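Rirklow Open Forum > Local Issues > Marches, Meetings and Petitions

Topic: Permit rules for the march to the consulate, please read before you share the flyer

Started by skelik_road, August 15, 2019

skelik_road wrote:
Good evening to all. I am writing this in English because the list now has people from many communities and it was decided that English is what we have in common. Please excuse my mistakes, I check each sentence two times but some will escape.

The coalition met last night in the hall on Getwood Street. The subject was the march against the new base agreement. The city answered our application with a letter. We may gather in Moreira Square and we may march to the consulate, but only on the sidewalk, and the sound system must be turned off before we reach the hospital. If we want the road we must pay for the police and for the barriers, and the amount in the letter is $1,277.

There were 62 people in the hall. We voted, and the result was to accept the sidewalk and not to pay. I know that not everybody is happy. I ask only that you do not print the old flyer, where it is written "we take the street." The old flyer is now wrong.

The new one will be ready when the translations are finished. We still miss the Tagalog and the Portuguese.

plainspoken_ana wrote:
Thank you for the report. I was one of those who voted against, and I want to put my reasons in writing, because in the hall each speaker had a short time and my English becomes worse when I am hurried.

In July the bicycle race had the road for a whole morning. Did the race pay for the barriers? I asked at the city counter and the lady there did not know. If the race did not pay, then we are being asked to pay for our opinion. It is a serious matter and I do not think we should accept it so quickly, only because the letter has a stamp.

mill_end wrote:
The race paid. It has a sponsor and the sponsor paid, it was in the council minutes. I can look for the page.

plainspoken_ana wrote:
Please do look. If I am wrong I will say so in this same place.

tramline7 wrote:
Paid or not paid, the sidewalk past the hospital is narrow. Has anyone walked it with a stroller? I have. You go down into the gutter two times between the pharmacy and the bus stop. With a banner it will be worse. I would prefer that we stay in Moreira Square, have the speeches there, and send a small delegation to the consulate with the letter.

skelik_road wrote:
The delegation was proposed also in the hall. It received 16 votes. The objection was that the consulate can refuse to open the door to a few persons, and then there is no picture and no story. When there are many people outside, somebody must at least come to the window.

tramline7 wrote:
In my experience the person who comes to the window is the guard.

oldharbor wrote:
I have followed this discussion with interest. I am not a member of any of the groups. I came to this city as a student, and my first demonstration was against the first version of this same agreement, so you can calculate that I am not young.

What I remember is that we also had the argument about the sidewalk. We took the sidewalk. It was slow, and people spoke to us from their doors, and some of them joined. In the road you are separated from the public by the police line. I would not say that the sidewalk is a defeat.

About the text of the flyer I have a different worry. It says "end all intervention." I agree with the sentence, but my neighbor read it and she asked me, intervention in what? Her family is not from the islands. Could there be one paragraph which explains the agreement? How long it lasts, who may enter the bases, which court has the authority if a soldier commits a crime. The last point is the one that ordinary people understand immediately.

plainspoken_ana wrote:
I agree with oldharbor about the court. It should be the first line and not the last. In the present draft it is on the back, under the bus information.

mill_end wrote:
I found the page of the minutes. The race sponsor paid for the barriers. The police were not charged, because the council voted to call the race a "civic event." So you were both partly right.

plainspoken_ana wrote:
Thank you. I was wrong about the barriers, and I say it here as promised. But then my question becomes, why is our march not a civic event? Who decides on this word?

mill_end wrote:
The council decides by a motion. A member has to bring it, and the next session is after our date. So for this march it is too late, but for another one it is possible.

gardengate_ro wrote:
Can I say something that will not be popular? I support the cause, my husband's family lives near one of the bases, and I will come. But each year we spend the most energy on the permit, and then the letter to the representatives is written in one evening by a tired person. The representatives vote on the money for the bases. The consulate does not vote on anything. I would like that the march ends at the representative's office. It is closer too.

skelik_road wrote:
The route is in the permit, and if we change the route we must apply again. The letter to the representatives exists. It is with the groups for signature, and 7 groups have signed until now. I invite you to read it before you say that it was written in one evening.

gardengate_ro wrote:
I read it. It was written in one evening. The second page repeats the first page.

skelik_road wrote:
I wrote it, and it was two evenings.

gardengate_ro wrote:
Then I apologize for the tone, but not for the remark about the second page. I can help to shorten it if you send me the file. I mean this in a friendly way.

skelik_road wrote:
I will send it tonight. I accept the help.

tramline7 wrote:
Practical question. Who brings the loudspeaker, and is it the same one that makes the whistling noise?

mill_end wrote:
It is the same one. My brother-in-law opened it and cleaned the contacts, and he says it is better. I will bring it to the square early so that we can test it. I also have tape, string, and the long poles for the banner. The poles are not allowed to be metal, so please do not bring your own if they are metal. 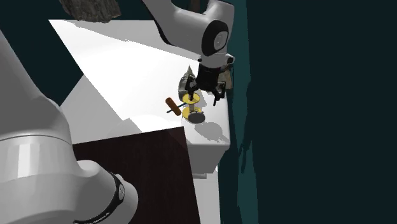

Simulated arm and gripper, with the yellow spool

oldharbor wrote:
Very nice, mill_end. Regarding the loudspeaker, please remember that it must be silent at the hospital. I suggest that the marshals hold up a sign some distance before, because the people at the back never hear the instruction, and they continue to chant.

plainspoken_ana wrote:
I can make the sign. In which languages?

oldharbor wrote:
A finger on the lips is enough, I think.

gardengate_ro wrote:
I have shortened the letter. It is one page now, and the court is in the first paragraph. I removed the sentence about "puppets" because I believe that the office will stop reading there. If the groups want it back, they can put it back.

tramline7 wrote:
I want it back. It was the only sentence with some blood in it.

plainspoken_ana wrote:
I do not want it back. My mother uses that word for people she does not like at church.

skelik_road wrote:
The groups which already signed have to see the new version, because they signed the old one. I will send them both versions, with the sentence and without, and they will choose. Please let us not vote about it here, as we have members who do not read the forum.

The Portuguese translation arrived one hour ago. For the Tagalog we are still waiting. If someone can read the proof tomorrow before noon, write to me and I will send it.

mill_end wrote:
My wife can read the Tagalog. Send it to my address, she does not use the forum.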